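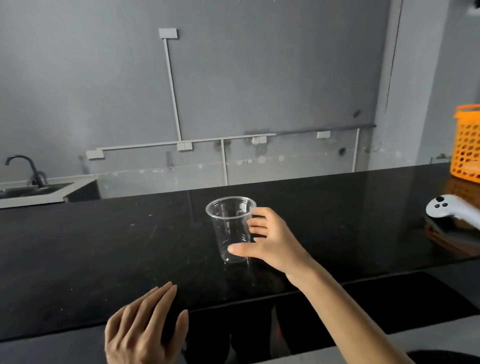

esowah_analytics
Our referral report for March shows 1,346 sessions as direct, up from 450 the month before. No campaign ran. The site is Wirley, which sells disposable tableware to cafes, and the page taking most of the extra sessions is the one for the clear tapered cup with the rolled rim. Landing URLs have no UTM parameters. Is there a way to recover the source after the fact?

nemari_dev
Not from the report. Check the raw server logs for the referrer header on that page. If the header is blank there too, the source is gone.

Senyo Sowah
I'd look at redirects first. We had a 302 on Ullov that dropped the query string, and every newsletter click was filed as direct. Took 12 minutes to fix once we found it.

nemari_dev
A dropped query string doesn't remove the referrer. Webmail clicks would usually still show up as referral.

Senyo Sowah
Most of our list reads mail in desktop clients, which send no referrer. The tags were all we had.

esowah_analytics
Checked both. There is one redirect, http to https, and it keeps the query string. In the logs, 127 of the hits have a referrer from a supplier's PDF viewer. The rest are blank.

avotins_e
Then the PDF is your likely source. Links opened from a downloaded copy pass nothing. Ask the supplier to tag the link in the next version and compare.

nemari_dev
Likely, but I would filter bots before asking anyone for anything.

Last updated: 2024-04-29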